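The Long Life of a Good Armchair

My grandmother bought her reading chair in Prallow the winter she was married, and it outlasted three sofas, two houses and one very determined dog. By the time it came to me the springs had given up entirely (you sat down and kept going), and everyone told me to let it go. I took it to Zirkita instead, a small upholstery shop up on Sipos Street, and left it there until November.

What I learned in those months is that people will forgive a chair nearly anything except its color. Dark green, mustard, a brave floral — those get talked into the truck without much trouble. White is where the arguing starts, and I have heard whole families go at it over a book of swatches!
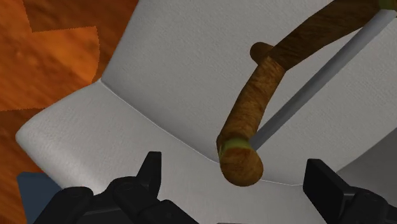

White is the only color that ever made my living room feel finished, one reader wrote to us from Prallow, and she added that she had raised two boys on hers and would do it again tomorrow.

I admire her more than I can say. I went with a soft oatmeal in the end, from a mill called Zarkoson, and paid 200 dollars for the cloth alone, which my grandmother would have considered a scandal. The chair stands by the window now, and most evenings after supper I'm in it, with a library book and my feet tucked up, exactly the way she used to scold me for.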